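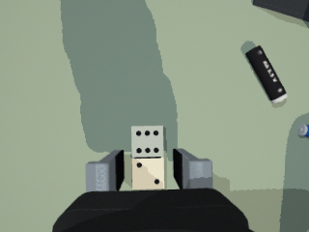

## 4. What the Clerk Leaves Out

The part of this project we looked forward to most was putting the two records side by side. In both Clirnberg and Drultside, testimony in a lower court hearing is kept in two forms. There is the audio, which almost no one plays again, and there is the clerk's summary, which nearly everyone reads. The judge reads it before writing a decision. The lawyers quote from it. If the case goes up on appeal, the summary is what the higher court sees first and, in many files, all that it sees.

A summary is shorter than speech, so things must go. Our question was which things, and whether it mattered who was speaking. We had 50 hearings in which a woman gave evidence about an assault by someone she knew, with 1,930 pages of typed audio to compare against the clerks' versions. We read all of it, and we'd gladly read it again!

### 4.1 Hedges that vanish, hedges that appear

We began with hedging words: "I think," "maybe," "as far as I remember." Abubakari's study of police statements had led us to expect that a summary would strip these out and make every witness sound surer than she was. That does happen. A complainant in one Clirnberg hearing said, on the audio, "I think it was the kitchen door, I'm nearly sure it was the kitchen door," and the clerk wrote, "It was the kitchen door." The lawyer for the accused then spent a long stretch of the appeal on the fact that the lock was on the hall door, as if she had sworn to the other one without a flicker of doubt.

What we hadn't expected, and what kept us talking well into the evening when Paraskevi Gkikas first spotted it, was the opposite move. Clerks also add doubt. The usual tool is a small verb. A witness says "he locked it," and the summary reads "she claims he locked it." Another says "I told my sister that night," and the summary reads "she states that she informed her sister, allegedly the same night." There is no "allegedly" anywhere in her speech. Nor did anyone in the room challenge the point when she made it.

The accused men in the same hearings got these verbs as well, so we can't say the habit belongs to one side only. The difference lies in where the verbs fall. For the accused, "claims" tends to turn up at the start of the summary and then drop away, leaving a plain story told in plain sentences. For the complainant it tends to come back at each new fact. A reader moving quickly through both will meet one account as a story and the other as a string of assertions.

### 4.2 Silence

Silence is the hardest thing to carry into writing, and we found the clerks' attempts fascinating. A pause might become "the witness hesitates," "the witness does not reply," "the witness is asked again," or nothing at all. These aren't the same event. In one Drultside hearing the audio has a question, a long gap, the sound of a chair, and then the judge kindly offering a break. The summary says, "The witness does not answer the question." She answered it fully after the break, on the next page of the summary, where no one reading the earlier line would think to connect the two.

Burgi Zwahlen, who trained as a clerk before she came to law teaching, read these passages with much more sympathy than the rest of us could manage at first. She pointed out that the person typing has to keep up with the room and has no box on the form for a gap. The forms in both courts allow for questions, answers and objections. A break is logged on a separate sheet, and that sheet is filed elsewhere.

**Figure 2.** White robotic arm on a long olive-green table (rendered view).
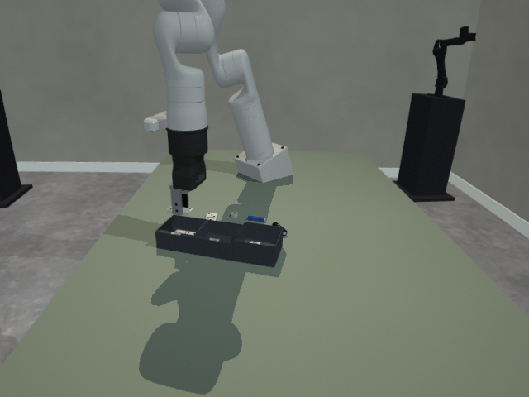 *Tomus*, Vol. 2

### 4.3 The order of telling

People rarely tell a painful story from start to finish. They begin with the bit that stuck, go back, skip ahead, correct themselves. Clerks put things in order of time, and they're taught to. For a contract dispute this is a great help. In our hearings it had a side effect that we think deserves a paper of its own.

When a witness corrects herself out loud, the audio holds both versions and the reason for the change. Once the account is sorted by time, the first version may be placed in one paragraph and the corrected one in another, with the reason lost between them. On the page this looks like a contradiction. Several of the appeal briefs we read lean on exactly this kind of contradiction, and in each case the audio clears it up within a few sentences. Alina Hodoroagă marked every such pair by hand, and her marked copies were a joy to work from.

We want to be careful here. We don't know what any judge would have decided with the audio playing. Some of the corrections might have troubled a listener too. All we can show is that the reader of the summary wasn't given the chance to find out.

### 4.4 From the field notes

The notes below were made by Rania Mansour while sitting in the public seats. We print one entry nearly whole, with the case details removed, as it shows the clerk's work from the side of the room where it's being done.
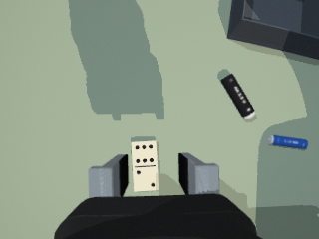
DRULTSIDE, Thu 6 August. Morning list, second courtroom. The clerk today is fast and never looks up. The witness speaks softly and twice the judge asks her to repeat herself. Each time she repeats it she changes the words a little, as anyone would. I watch the clerk and hear the keys stop during the first telling and start again at the second. So it's the second wording that goes in! I had always pictured the summary as a squeezed version of everything said. In this room it's a version of what was said loudly enough. The accused has a big easy voice and is asked to repeat nothing. Must ask for the audio of this one. Must also ask whether the witness microphone is ever switched on, as the lawyers' ones clearly are.

### 4.5 Reading these results with the survey

Mansour's note sent us back to the typed audio to look for repeats, and the pattern she saw is there in both courts. Where a judge asks for an answer again, the clerk mostly keeps the later wording. Where that wording is shorter, and it usually is, the first and fuller answer is gone from the file.

Aurelia Widmer's survey of serving clerks, begun in April, takes up the question from their side and is reported in the next section. Many of them wrote far more than the form asked for, and quite a few had noticed the trouble with repeats on their own.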